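Student robotics group moves on to suturing
June 9, 2023
6 minute read

The surgical robotics group at Kelberg has spent most of this term on one job: getting a needle and thread through a practice pad and tying it off. Members who joined in the autumn will remember that the plan was to be at this point by the new year. We were not, and the reasons are set out further down for anyone thinking of starting a similar project at their own college.

The group is open to second and third year students from engineering, computing and nursing. It meets in the teaching lab on the ground floor of the Kocsis building, in two sessions a week, one for operating and one for repairs and code. Nobody gets course credit for it. A few students have used the work in their final year reports, which is allowed as long as the supervisor agrees beforehand.

The two-armed set-up came to us second-hand through Costolent, who also supplied the first batch of instruments. Each arm carries one instrument, and a student sits at the console and moves both by hand controls. The control software is our own, built on a student project called Zotbridge that was started by an earlier year group. It passes the movements of the hand controls to the arms, scales them down, and records everything so that a run can be played back afterwards.

Most of the autumn went on Zotbridge. The version we inherited had a delay between hand and instrument that was hard to notice when picking up pegs and very easy to notice when holding a needle. It took several weeks to find that the recording part of the program was holding up the rest. It now runs separately. The scaling was also changed, so that a large movement of the hand gives a smaller movement at the tip than before. New operators find this slow for the first session and then stop mentioning it.

After the software came the exercises. Everyone begins with pegs, then rings on a wire, then passing a length of thread from one instrument to the other and back without dropping it. The thread exercise was added in the winter and should have been there from the start. Most of the trouble people have with suturing is trouble with thread. It slips out of the jaws, it curls the wrong way, or it gets pulled tight when the operator meant only to move it aside. There is no sense of touch through the console, so the only way to judge how hard you are pulling is to watch the thread and the surface of the pad.

Students move to the tissue pads once they can do the thread exercise three times in a row. The stitch we teach is a simple interrupted one: in on one side, out on the other, tie, cut, and start again. Each stitch stands by itself, so a bad one does not spoil the rest. Running stitches have been tried by two of the third years, but they are not part of the training yet.
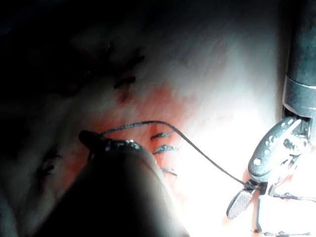
Tying is where the time goes. The long end is held by one instrument and wrapped round the other, and the short tail then has to be picked up and drawn through. On paper this is the same knot taught in any first aid or nursing skills class. At the console it takes a lot of practice, mainly in keeping a loop open long enough to reach through it. The nursing students in the group already knew the knot by hand and were quicker to understand what was going wrong, though not always quicker at the controls.

We also had to agree on what counts as a good stitch. In the spring each operator was judging their own, and the results could not be compared. There is now a one-page marking sheet covering the spacing, the tension, the length of the tails and whether the knot holds when the pad is gently stretched. Two members mark each pad without knowing who made it. The sheet is on the group's shared drive, and other clubs are welcome to copy it.

By the end of May we had 560 recorded attempts at a stitch. Of those, 520 have complete recordings from the hand controls, both arms and the wrist camera. The other 40 are missing one or more of these and have been put in a separate folder. They can still be used for looking at the camera pictures but not for the timing work.

The timing work is the part that will go to the summer competition in July. The entry is a short piece of software that looks at a recording and says which step of the stitch the operator is on – needle in, needle out, pulling through, tying or cutting. It agrees with our own labels 83 per cent of the time. Most of the mistakes come between pulling through and the beginning of the tie, and the people doing the labelling have argued over the same moment, so the rules for that step are being rewritten before any more labelling is done.

There is a second entry, which is smaller. It tries to have one arm hold the thread steady by itself while the operator works the other. It does well when the thread is in good light and badly when it is in shadow. The lamp over the bench is fixed to the wall and cannot be turned very far, so the lighting on the pads is uneven from one side to the other. A lamp on a stand has been ordered. We would like to have recordings under both lamps before the competition, if time allows.

A few practical points for members:

Pads are to be used on both sides before a new one is opened. Write the date and the run number on the back in pencil, as the marker pen we were using soaks through.

Instruments must be wiped down and put back in the foam case at the end of a session. One pair of jaws was left on the arm over the spring break and the wrist joint was stiff when we came back. It has been cleaned and is working again.

Thread offcuts go in the sharps tub along with the needles. Please do not leave them on the bench, as they find their way into the joints.

Anyone wishing to be at the console for the competition runs should put their name on the list by the lab door before the end of June. Operators will be chosen on the marking sheet scores from their last five pads. Those who would prefer to help with labelling, transport or setting up do not need a score and can simply turn up to the repairs session.

The lab stays open until the middle of July and then closes for the floor to be redone. The arms will be packed and stored while this is going on, so any code that needs testing on them should be ready well before then. Sessions start again in the first full week of the autumn term, with pegs for the new members and a spare pad or two for everyone else.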